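Gripper comparison on the small table: gallery

Bench notes and pictures, July

We have been trying out two sets of fingers on the white arm at Olham, to decide which one goes into the longer pick-and-place sessions in the autumn. The first set is the stock pair that came with the gripper. The second is a narrow pair ordered from Trinum, with a softer pad on the inside face. Masilela lent us the controller, and the software is our own Trirkolberg build with the speed limits turned down.

The objects are ordinary things from the cupboard and the kitchen. We did not want machined blocks, as we already know the gripper can hold those. The surface is a light wooden table with the planks running across it. The joints between the boards are shallow but a thin object can still catch on them, so we kept the place positions away from the seams where we could.

Over the whole comparison we logged 209 attempts. An attempt starts when the arm leaves its rest pose and ends when the fingers open again, whether or not anything was in them.

Approach height

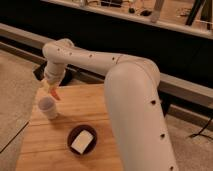 We set the approach height by hand for each object and then left it alone for the rest of the session. Coming in too low over a cup is the usual mistake. The fingers touch the rim on the way across and the cup goes over before the grasp has started. Coming in too high costs time and makes small errors in the wrist angle show up more at the bottom of the move.

For cups we settled on passing over the rim with a little clearance and dropping straight down from there. The narrow fingers need less room on either side, so they can be brought down closer to a neighbouring object. The stock pair is wider at the knuckle and needs the approach shifted towards open table.

Clearance around the bowl

The bowl was the awkward one. It is round, dark brown and low, and the white block sits in it at an angle, so there is not much free space between the block and the rim. The fingers have to come down with the wrist turned to match the block. If the wrist is left square to the table, one finger lands on the rim.

We also had to watch the lower link of the arm. With the bowl this close to it, some wrist angles are reachable and some are not, and the controller will sometimes pick an elbow position that looks odd but is within limits. We rejected those by hand at first and later added a limit to the elbow.
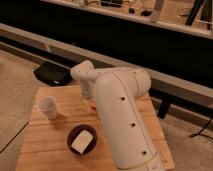

Working low over the table

Most of the useful differences between the finger sets showed up in the last part of the descent. The stock fingers are stiff. If the table height in the software is 2 mm out, they press into the wood and the arm stops with a force fault. The narrow pair gives slightly and will usually carry on.

That sounds like a point for the narrow pair, and on most objects it is. The drawback is that a finger which bends can also slide under the edge of an object and tip it. We had this with flat things more than anything else. Slowing the last part of the move helped -- we are now running it at 8 per cent of full speed.

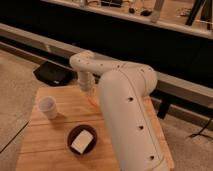
Table height was measured again at the start of every session. We touch down at each corner and once in the middle, with the fingers closed. It takes a few minutes and it saved a good deal of time later on. The corners do not agree exactly, so the software fits a plane through the readings and uses that.

The lighting was left warm and fairly low. The overhead camera copes well enough with the dark bowl and the white block. It has more trouble with anything see-through, and we have not found an exposure setting that suits everything on the table at once.

Small and mixed objects

For the last part we put out more objects together and asked for them in a random order. Spacing mattered more than shape. The narrow fingers did better where two things stood close, and the stock fingers did better on anything with some weight to it. Of the failed grasps in this part, 26 were down to the object turning between the fingers as they closed. Nearly all of those were the short, light items.

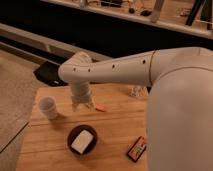 Fingers slightly open over bare wood, with the small orange object lying just to their right.

Next session we will repeat the mixed set with a slower close and the wrist camera switched on. The finger drawings and the log files are in the Olham project folder, under grippers.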